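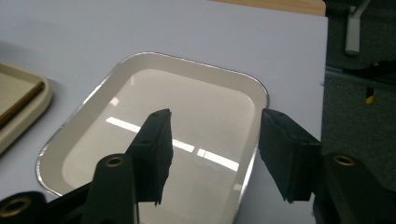
Subject: Re: [enamel-tech] Pinholes in cover coat after second fire
Date: Wed 23 April

> We are getting pinholes in the white cover coat on flat steel blanks,
> mostly within an inch of the corners. Ground coat looks clean after
> the first fire. Frit is Kokiren, milled in house. Last run was 400
> blanks and 19 were rejected. Has anyone tied this to the steel, or
> should I be looking at the mill?

Look at the slip before the steel. If the ground coat is clean and the holes only show after the cover fire, the usual suspects are trapped air in the slip, a heavy wet coat, or gas coming up through a ground coat that was underfired to begin with.

We had much the same thing at Pindstead in November. Specific gravity was on target, so we left the mill alone for two weeks, and that was a mistake. The clay had been changed from one supplier to another and the set was much higher than before. The slip hung up on the corners and dried thick. Coating thickness in the middle of the blank told us nothing. Measure at the corners, on dry bisque, with a needle gauge.

What I would do, in order:

Let the milled slip stand overnight and stir it slowly before use. Do not use the high speed mixer.

Screen it again. Nunanel sells a screen insert that fits the standard drum, but any clean one of the right mesh will do.

Run two small lots from the same batch of slip, one sprayed at your normal weight and one lighter. Keep the rack position the same for both.

Refire a few ground coated blanks without cover coat. If bubbles open up at the corners, the gas is coming from below and you can go back to the steel question.

On steel, ask for the carbon figure by coil, not by shipment. Our reject log covers 1,077 pieces, and 321 of those trace to a single coil that had passed on the shipment average.

One more question. Are you still on the old Farkas furnace with the side burners? Corners nearest the burners run hot on ours, and an overfired ground coat can look perfectly good until it is covered.

Please post the set and the residue on the sieve if you have them.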